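Ticket: Label printer on bench 2 skips every second label
Site: Skistport, sample reception
Opened: 22 May 2026
Priority: Normal
Status: Closed, with one item carried over

Reported problem
The Ladon label printer feeds one printed label, then one blank, then one printed. The blank is a full label. Started after the roll was changed. The desktop shows no error and the queue empties as normal. Bench 1 has the same model and prints correctly.

Environment
Printer on USB to the reception PC. Labels are sent from the Prothero booking-in screen. Stock is the small wrap-round tube label, 13 mm high, gap between labels. Driver was last updated in August.

Log entry 1
Power cycled printer and PC. No change. Printed the built-in test page from the front button. Test page also skips, so Prothero and the driver are ruled out for the skipping.

Log entry 2
Opened the lid and checked the roll. Correct part number, wound the right way out, guides set snug. Cleaned the print head and the roller with an alcohol wipe and left them to dry. No change.

Log entry 3
Ran media calibration (hold feed until the second flash). The printer fed 12 labels and stopped with a steady light. Test page then printed four good labels and went back to skipping. Calibration is being accepted but does not hold.

Log entry 4
Removed the roll and looked at the gap sensor with a torch. A strip of torn backing paper was stuck over the lower half of the sensor window. Lifted it out with plastic tweezers and wiped the window. Recalibrated. Test page correct. Printed 18 labels from Prothero with no blanks.

Log entry 5
User reports that text now sits too low and the last line of the sample number is clipped. Page height in the driver was set to the old stock, which was taller. Changed to 13 mm and set the top offset to zero. Saved as the default for all users, as the per-user setting is lost at log-off. Clipping gone.

Log entry 6
Tested the barcodes at the Grallovance handheld scanner. Flat labels read first time. Labels wrapped round a tube read only when the bars run along the tube. The Prothero template has them running round it. Rotated the template by 90 degrees on this PC and the scanner now reads wrapped labels.

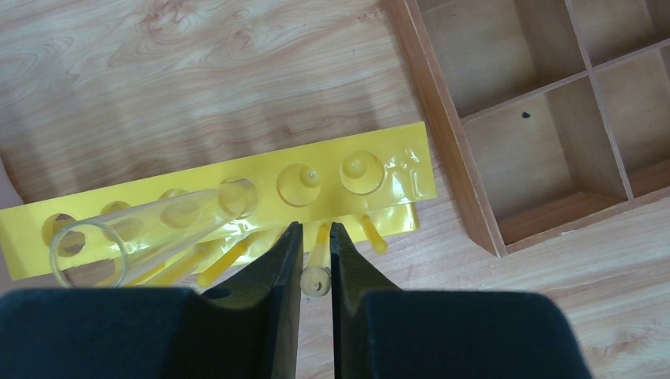 Attachment 1: yellow rack with a clear tube lying on it.

Cause
Backing paper over the gap sensor, left behind at the roll change. Wrong page height was a separate fault, hidden by the first.

Carried over
Bench 1 still has the unrotated template. Change needs to be made in the shared Prothero folder, for which reception has read access only. Passed to applications support.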